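Stakari Finger Link Kit (revised screws)
For two-finger grippers, sold per pair of fingers
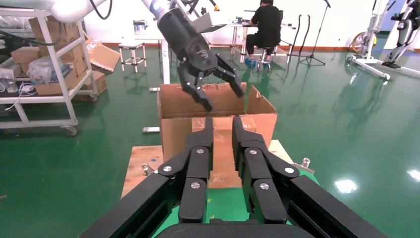

I'm Mylene Ocampo, I run the spares side at Cellura, and I'd like to tell you why this kit exists before you put it in your basket. The old version had a fault and some of you have still got it fitted! The short story is that the screws holding the links could creep loose, a tiny bit at a time, until a finger had enough play in it to let go of whatever it was holding. Ours let go of a full box at chest height. It missed my colleague's foot and I've been a bore on the subject ever since. So have a look at your own fingers before you read on. You want the round silver screw heads on the black links, two to a finger, and those are the ones I'm on about. If any of them turns with light pressure from a driver, stop using the gripper and get in touch.

What went wrong

The first batch went out with a thread lock that didn't like repeated opening and closing. Fine for slow jobs, not so good if you're picking out of cardboard boxes all day, which is what most of our customers do (us too). We ran a set on the bench and the first screw had backed off by 1659 cycles. I'd been hoping for a much bigger number than that, I'll admit. The gripper doesn't know anything is wrong, either. No warning light, no error on the screen, it just closes a bit wonky and carries on.

The one that caught us out was on a two-arm job, with one arm over the box and the other waiting its turn. Both grippers had passed the morning check, because the morning check was somebody opening and closing them and saying "yep". We now do it with a driver in hand.

What's changed

The new screws have a patch already on the thread, so there's nothing to dab on and nothing to forget. We've had the new kit past 3000 cycles on the same bench with no movement at all, and it's still going as I write.

What you get

Link screws for one pair of fingers
Two spare screws (you will drop one)
Driver bit to suit
Fitting card

Weight packed: 328 g
Order code: Plurnari 375

Fitting

Power off and isolate the arm first, please, even if you've done this a hundred times. Support the finger, take out one screw at a time and replace it before you touch the next. Don't reuse the old ones, and don't add your own thread lock on top of the patch, it stops it gripping properly. Open and close the gripper empty a few times, then check every screw again before it picks anything up.

Already got the old kit?

If you bought yours before 29 June 2025 we'll swap the screws free, postage included. Send us your order number and say how many grippers you've got. Please don't run them while you wait, and put the old screws in the bin so they can't find their way back into the drawer.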